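Chapter 4
Waste at the Work Table

Chapter Objectives

After completing this chapter, the student should be able to select a container suited to a table or desk, fit a liner so that it stays in place, judge when a container is ready to be emptied, and clear a work surface in a sensible order.

Introduction

Most of the waste produced in an office, a classroom or a craft room begins on a table. Tissues, wrappers, paper scraps and packing material collect within reach of the person who is working, and they remain there until someone makes a decision about them. Chapter 3 dealt with floor bins and their collection. The present chapter turns to the small container kept on the table itself, which is often left out of cleaning plans.

A tabletop container has a modest capacity. Its value lies in its position: light waste goes into it at once, and the surface stays open for work. It must also be emptied more often than a floor bin, and the person who uses the table is usually the one expected to do so. In the training program directed by Elmarie Hlongwane at Holtier, this duty is assigned to the user of the table in writing — a practice recommended throughout this book.

The liner should be larger than the container. When it is opened fully and its edge is folded over the rim, the extra length hangs down the outside and can be gathered quickly at emptying time. A clear liner allows the contents to be checked before they are removed. Crumpled paper and tissue take up a great deal of room for their weight, and a small container may look full while it still weighs very little. 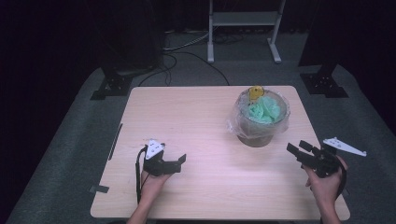 4.1 Judging When to Empty

A tabletop container should be emptied when its contents reach the rim, or at the end of the work period, whichever comes first. Light material should not be pressed down by hand, as sharp items may be hidden beneath it. Small objects resting on top should be looked at before the liner is closed; useful items are frequently discarded by mistake.

To empty the container, lift the hanging edge of the liner on all sides, draw it together above the contents, and tie it. Wipe the container and the table under it before fitting a new liner.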